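Re: [tinville-birds] Nest box count, north side of the creek

From: Wycliffe Kariuki
To: tinville-birds list

Hi all,

Thanks for the quick replies. I have the full count now and will answer the box question under the quoted text.
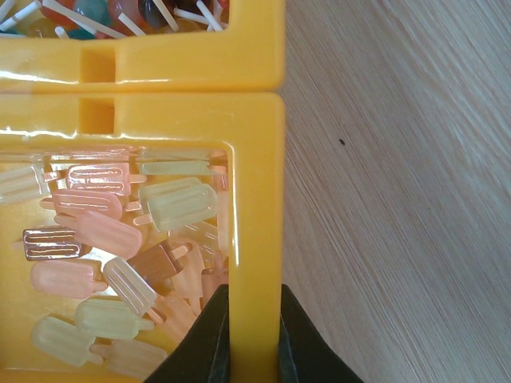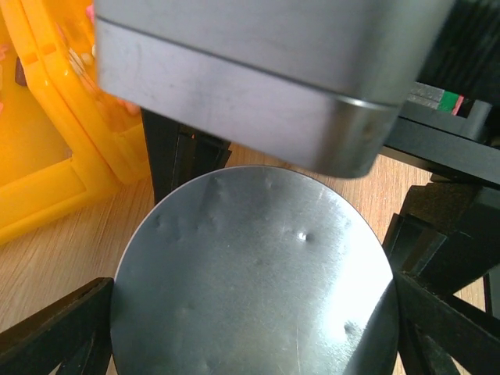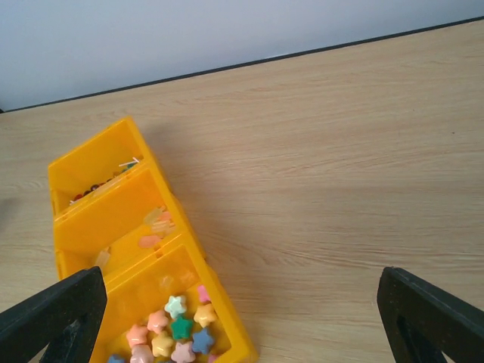
1. The count

We checked 194 boxes between the footbridge and the Khaemba property line. Over 15 had old swallow nests that need to come out before March. Six had wasps and were left shut. The bluebird numbers on the north side are down from last year, mostly in the boxes closest to the road. House sparrows are using those now.

2. Reply to the earlier message

On the list last week, Brenorano group wrote:

> We still have four boxes on the fence by the old pump house.
> Two of them face west and the afternoon sun gets in. Should we
> turn them or move them? Also, does anyone know if the Staketura
> lot is still open to us? The gate had a new chain on it.

I would move the two that face west. Turning them on the same post puts the hole toward the brush, and wrens will fill them with sticks. There is open grass on the other side of the pump house with good posts already in the ground. Face them east and keep them at chest height, with a baffle on each post.

As for the Staketura lot, the chain is the owner's. I called and we can still go in, but we have to ask for the key first. Please don't climb the gate.

3. Still needed

Nest records from anyone who watched boxes south of the footbridge. A box number, the species and whether the young left is enough. If you only have the number and a guess at the bird, send that too and mark it as a guess.

Cleaning starts in October at 8 in the morning, from the footbridge. Bring gloves and a dust mask. The boxes with wasps can wait for a hard frost.

Wycliffe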